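**Kitchen notes, December**

Quick one this month, I'm behind on everything. Toast. Specifically bread toasted in the oven and then left alone, which half of you wrote in about after the soup item and which I promised to get to and then didn't.

So. Old bread. Two days old is good, three is better. The round loaf from Grusteritz is the one I use, because it's dense and doesn't fall apart when you saw at it. Supermarket sandwich bread will work but you get something closer to a cracker. Fine with cheese. Not fine in soup.

Slice it thick. Thicker than you think, a finger's width. No oil yet! Everybody wants to put the oil on first and then the oil browns before the bread dries and you've got a slice that looks done and is chewy in the middle. Dry first, oil after. I've said this at the Cuesta potluck two years running and will keep saying it.

Low oven, 15 minutes, flip, then keep an eye on it. Small ovens run hot at the back so turn the slices around when you flip them. Mine burns the back left corner every time. I have stopped putting bread in the back left corner.

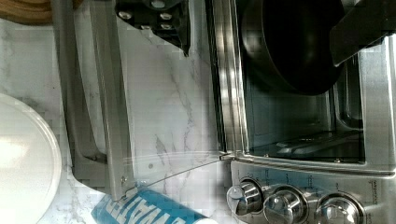 Inmaculada Manzano

Then garlic. Cut a clove in half and rub it on while the bread is still warm, it grates itself down to nothing. One clove does four slices. If you can still see garlic sitting on top you've gone too far and your coworkers will know.

Then oil, then salt. Tomato if it's summer, which it isn't. In winter I do white beans mashed with a fork, lemon, lots of pepper. Or just butter and honey, standing up, at four in the afternoon. Anchovies if you live alone.

Storage, since three people asked. Plain dried slices (no garlic, no oil) keep in a tin for a good week. Not a plastic bag, they go soft. With garlic on them eat them the same day. I have tried freezing and it's not worth teh freezer space.

Crumbs: don't throw out the ends. Bash them in a towel with a rolling pin, back in the tin, use them on pasta with a bit of chili. My mother kept a jar of these next to the stove all year and I don't think I ever saw the bottom of it.

A few bits from the mailbag.

- To the reader on Trerkton Road: yes, rye works. Go slower, it's hard to tell when rye is brown. Smell it instead.
- Gluten-free. Mixed reports. One person had good luck with a seeded loaf sliced thin, two people got sawdust. Write in if you've cracked it.
- Cleaning. Crumbs first, when it's stone cold, then a damp cloth with baking soda on the glass. Leave the paste on while you have a coffee. Wipe. Wipe again, baking soda streaks like crazy.
- Somebody wanted to know if you can do this in a regular full-size oven. Yes obviously. It just seems like a lot of oven for four slices of bread.

The bread swap. We did it again in the hall at Hernus and it was packed, much busier than I'd planned for, we ran out of paper bags before noon and people were carrying loaves home in scarves. Thank you to whoever brought the walnut one. I didn't get your name and I'd like the recipe, please, I'm not too proud to beg. The raffle and the coffee together brought in $700, all of it going to the new stove for the hall kitchen. That puts the stove fund at $1,117, so we are getting there. The old one has one working burner and a door you have to hold shut with a chair.

Next swap is in the spring, date to come when the hall gets back to me. Same rules as before. Bring a loaf, take a loaf, label it if it has nuts or seeds in it, and please cut a heel off so people can taste. If you don't bake, bring jam. We were very short on jam.

Starter: I've got more than I can feed. It's a whole wheat one, lively, smells a bit like apples at the moment. Bring your own jar with a lid that isn't screwed down tight, I'm not cleaning that ceiling again. Email first so I know to hold some back.

Back issues are still in the folder by the hall door, take one, put it back. The soup one is missing. If you have the soup one, no questions asked.

Next month is beans, properly this time, soaking and not soaking and the whole arguement about salt. Send me your opinions early, I know you all have them. Keep them short, I've got one page and the calendar takes up half of it.

Got to run, there's bread in.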